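Home | Notebooks | Materials Bench | Search | Print view

Plostden Materials Workshop
Bench notebook, January
Entry by Dong-geon Pyo
Subject: hard water scale, cleaning trials on glazed tile and cast resin coupons

9:10 a.m. The second batch of coupons came out of the drip rack this morning and was moved to the drying shelf. The tap supply was used throughout, as agreed with the Gristberg office, with no softening and no filter. The rack ran overnight at the slow setting. The drip line on the left side had shifted on its bracket and was delivering water to the edge of the tray. Coupons on that side have been set apart and marked with a pencil cross. They will not be included in the comparison.

The purpose of this series remains as stated in the previous entry. The workshop has been asked to recommend one routine cleaning method for limescale that can be given to building staff without special training. The method must be safe on glazed tile, on cast resin and on ordinary chrome fittings. It must not depend on products that have to be ordered from a single supplier. Speed is a secondary consideration.

9:45 a.m. Cleaning solutions were prepared. The citric acid solution was made up at 5 percent by weight in warm tap water and stirred until clear. A 300 mL portion was set aside for the tile coupons, and 200 mL was poured off for the resin. The white vinegar was used as bought. The third solution is the Kershaw descaler already held in the store cupboard, diluted according to the label. All bottles were labeled with contents and initials. Colleagues are reminded that unlabeled bottles found on the bench will be emptied.

10:20 a.m. Citric acid on glazed tile. The solution was applied with a folded cotton cloth, left in place for 5 minutes and wiped off with light pressure. Fizzing began at once along the thicker deposits and had almost stopped by the end of the period. The film was removed completely from the flat areas. A faint ring remained where the drip had landed directly, and a second application removed it. No dulling of the glaze was found under the bench lamp.

10:50 a.m. Vinegar on glazed tile, same method. The action was slower and the ring needed three applications. The smell was noticeable at the far end of the room, and the window was opened. I do not regard this as a serious objection in a workshop, but it may be one in an occupied office.

11:15 a.m. Descaler on glazed tile. The deposit came away in a single application. The cloth was discarded afterward, and gloves were worn as the label requires. The result was good. The need for gloves and separate disposal does count against it as a daily method.

Break for lunch. The balance was left switched on so that it would not need to settle again.

1:05 p.m. Resin coupons. Resin presents a different problem from tile. The scale itself is no thicker, but it holds in the fine texture of the surface and is hard to judge by eye while the coupon is damp. On the darker coupons a pale haze appears as the surface dries, and a coupon that looked clean at the bench can look poor one hour later. For this reason all resin results are to be read only after full drying on the shelf. The two readings taken early in the first batch should be struck out. I have done this in pencil and signed the margin.

Citric acid gave an even result on the light coupons. On the dark coupons a slight haze remained after one application and was gone after two. Vinegar left more haze than citric acid in every case. The descaler was not tried on dark resin, pending a reply from the manufacturer about pigments. Graltilard has asked for that result in particular, and I have written to say that it will be late.

2:30 p.m. Rinsing. It is now clear that a large share of the complaints passed to us concern poor rinsing and have little to do with scale. When citric acid is left to dry it forms its own whitish film, which staff then take for limescale and treat with more acid. One coupon was left unrinsed on purpose to confirm this, and the film formed as expected. It dissolved in plain water with no rubbing. The written method must therefore give the rinse its own numbered step, followed by drying with a clean cloth - the drying step should not be treated as optional.

Grooved surfaces need separate wording. Water stands in channels after the flat areas have drained, and a folded cloth passes over the top without reaching the bottom. A soft brush drawn along the length of the channel, then a rinse in the same direction, is the procedure I propose to test next.
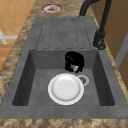

Fig. 1. Gray composite sink with grooved drainboard, rendered view.

3:10 p.m. Chrome. One spare tap body was treated with citric acid for the standard period and rinsed. No change in the plating was observed. Longer contact times are to be avoided until they have been tested. Staff should not be advised to wrap fittings in a soaked cloth and leave them, although this advice is common in household guides.

4:00 p.m. Provisional position. Citric acid at the present strength is preferred for routine use on all three materials, with a second application permitted. Vinegar may be listed as an acceptable substitute where citric acid is not at hand. The descaler should be reserved for heavy deposits on tile.

Outstanding items:
- Repeat the left side coupons after the drip line bracket has been refitted.
- Obtain a softer brush. The one in the drawer has stiff bristles and should not be used on resin.
- Manufacturer's reply on dark pigments.
- Send the draft wording of the rinse step to Gristberg for comment.
- Replace the bench lamp bulb, which flickered twice during the afternoon readings.

4:25 p.m. Solutions capped and returned to the cupboard. Rack refilled and left running on the slow setting.

D.P.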